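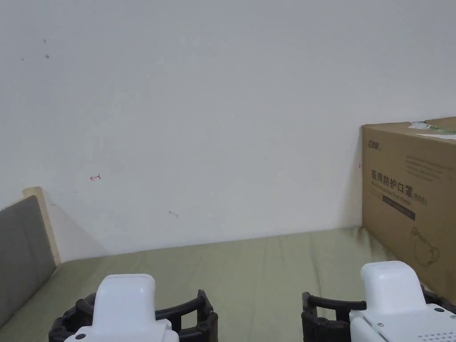
A cardboard box against a white wall, next to a surface covered in olive green.

Larkel wants us to believe its new rental cover will end rows over deposits. Tenants in Wekside may want to read the small print first.

The scheme, launched on 30 May 2020, swaps the usual deposit for a one-off fee of 200 pounds. Larkel calls this a saving. A deposit comes back if all goes well, though, and the fee never does. Tenants also remain liable for damage up to 3000 pounds, a line that appears on the last page of the terms.

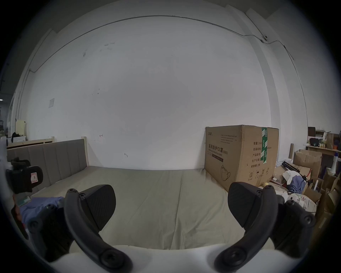 A bed with an upholstered headboard and a crumpled blue cloth on the mattress.

The firm points to a January trial in which, it says, 471 tenants took part and 80 per cent were "satisfied". It did not say what they were asked, or whether any of them had moved out by then.
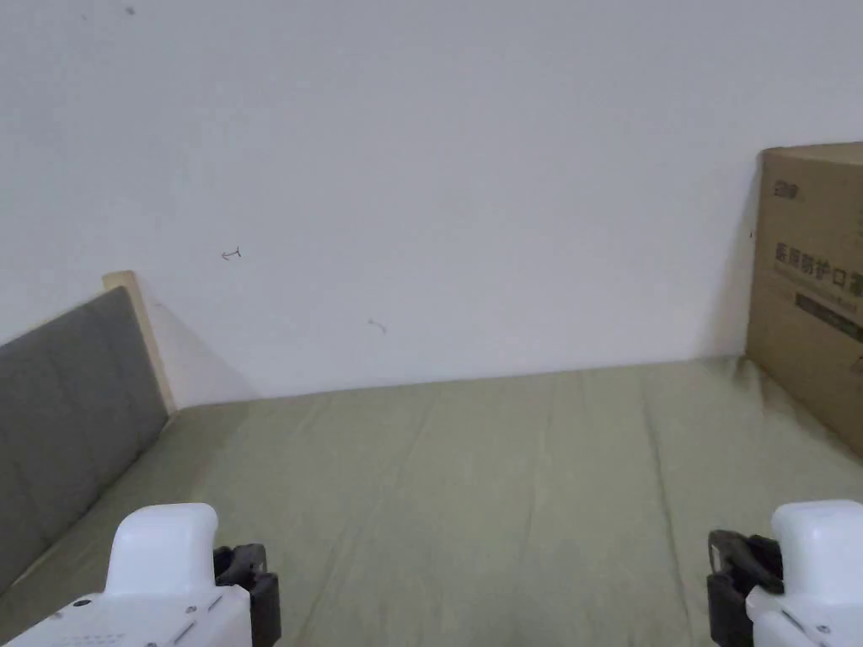 Then there is wear and tear. The terms promise "fair treatment" of marks and scuffs but leave the word "fair" to Baloyi, the inspection firm, whose bills are paid by Larkel. A similar offer in Stosow was dropped within a year. Larkel would not say why.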